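Der alte Rechner liegt wieder offen
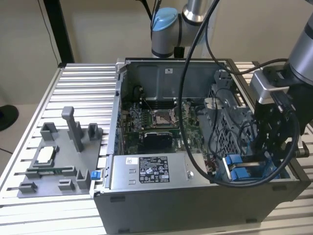 Fludholm, September 2024

Den Tower habe ich von Adel Shehata übernommen, der ihn nicht mehr brauchte. 50 Euro, dazu ein Netzkabel. Er soll bei Maya in den Flur und dort nur Fotos und Rechnungen speichern. Große Ansprüche hat sie nicht.

Seitenwand ab, Gehäuse auf die Seite gelegt, damit ich von oben drankomme. Der Prozessorsockel auf dem grünen Mainboard ist leer, der Metallrahmen sitzt noch. Die CPU liegt links in einer Vertiefung der grauen Halterung, der Speicherriegel gleich darunter in den Klammern. So rutscht mir nichts über die Aluprofile, und in den Rillen verschwindet auch nichts. Früher habe ich Bauteile auf ein Handtuch gelegt – mache ich nicht mehr.

Das Netzteil bleibt drin. Ich hatte überlegt, es zu tauschen, aber für 100 Euro extra lohnt sich das bei dem Gerät nicht. Mehr ärgern mich die schwarzen Kabel rechts am Laufwerkskäfig. Die sind ein einziges Knäuel, und irgendwo darin steckt der Anschluss für die zweite Platte. An die Festplatten kommt man sonst gut heran, die blauen Griffe sind praktisch.

Wärmeleitpaste habe ich bei Drundo bestellt, die Tube reicht noch für andere Rechner. Nisreen meint, ich solle gleich mehr Speicher einbauen. Mal sehen, was Shadi noch in der Schublade hat. Die Platten kommen zuletzt dran, vorher will ich die Kabel sortieren und mit Bindern festmachen.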